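Abilio Salcedo
Been sorting out how I set things down on a plate. Sounds like a small job. It has taken up most of my February evenings. Short thread.

I plate for a small cafe counter, Gwilliam, up the hill from the bus loop. The food is cut into blocks and each one goes on its own white plate. Customers see it from the top, so where it sits matters.

First thing I changed was the practice piece. Real jelly slumps after 6 minutes under the lights at home. A solid red block doesn't, and the colour shows up well against white.

Second thing was the plate. Round, white, raised rim. The rim is what you bump on the way in, so you want one on the practice plate too. 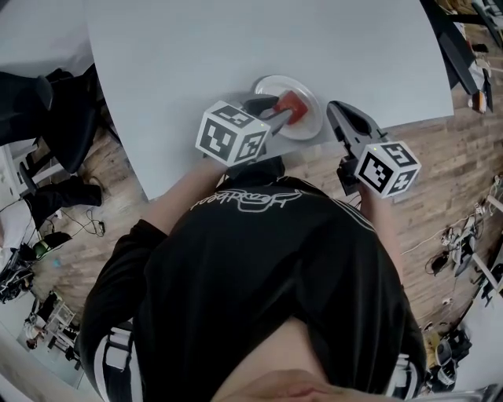 Maureen asked if it wouldn't be easier to slide the block in from the side on a bit of baking paper. Her daughter did it that way at Durnura for two years and never marked a plate.

Fair point, and I tried it. Works on a flat plate. With a rim the paper buckles and the block lands crooked -- then you're nudging it and leaving smears.

What I do now: plate near the edge of the table, elbows free, come in over the left rim, set it down square to me and let go. No turning it afterwards.

If it lands off centre I leave it for that round and start the next one. Fixing it every time taught me to fix, and my first placement stayed bad.

Plates were 2 dollars each at Tremex, grey-market seconds, nearly all of them fine. Will post the real jelly next month.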